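## Trucos de taller: pinzas que doblan trapos

¡Qué ganas tenía de escribir esta página! Llevamos desde abril probando pinzas para tela en el taller de Paewai, y doblar un trapo tiene mucha más miga que coger un bote.

- Empieza con un cuadrado de algodón de 200 gramos por metro; los más finos se arrugan con mirarlos.
- Acerca las dos pinzas a la vez, una frente a otra, y baja despacio hasta que las puntas apoyen en la tela.
- Deja holgura en los cables antes de mover la muñeca (yo ya he arrancado un conector, ¡uno!). 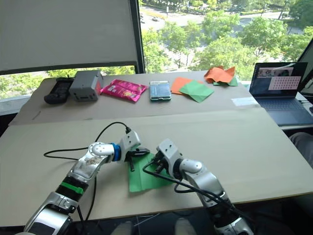 *Hoja n.º 60*

Con la tela verde sobre el tablero claro se distingue bien dónde apoya cada dedo. Guardad los otros trapos, verdes y naranjas, detrás y a mano: cambiar de color entre pruebas despista a la cámara, y eso también hay que probarlo.

De puntas, las Trurkix agarran mejor el borde; las Erar resbalan un poco, pero no dejan marca y me encantan para servilletas. Kylie Brunton prefiere lijarlas con grano 3.000 y limpiarlas con alcohol. Yo les pongo un dedil de goma y tan contenta.

El controlador Grirnden lo probamos en la próxima hoja.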